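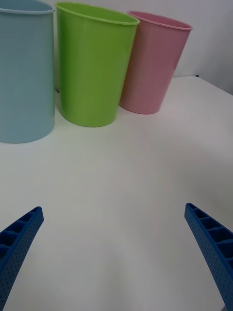

Attachment 1 – plastic cups on the white table

Ticket 2715
Site: Balville community kitchen
Product: Eskola under-bench water filter, cartridge type 448
Status: Closed

Reported problem
Filtered tap has slowed to a trickle. Cold mains tap at the same sink runs normally. Water tastes fine. Filter light is green. Cartridge was changed in March.

Saturday, 8 am
Asked site to check the isolation valve under the sink and confirm the handle is in line with the pipe. Site says it is. Asked for a timed fill of a one-litre jug. Result: 55 seconds. Normal for this model at Balville is well under half that.

Saturday, 9.30 am
Site turned the water off, took the cartridge out and ran the bypass plug from the spares bag. Flow through the tap came back to normal. That clears the tap and the supply hose. Fault is in the cartridge or the filter head.

Refitted the same cartridge. Slow again. The site has a second cartridge in the cupboard, bought from Jikport, same type number. Fitted that one – still slow, though a bit better than before.

Saturday, 11 am
Asked site to look inside the filter head with a torch. Found grey grit packed around the inlet screen. Council was working on the main in Vomau Street last month and the whole block had discoloured water for a day or so. Screen was pulled out, rinsed under the mains tap and brushed with an old toothbrush. New cartridge back in, flushed for five minutes to the drain.

Timed fill now normal. No drips at the head or either hose join.

Resolution
Blocked inlet screen. Old cartridge discarded, as it had taken grit as well.

Follow-up
Site to check the screen at each cartridge change. Spare cartridge to be reordered. Filter light works off a timer only and won't show a blockage – note added to the site file.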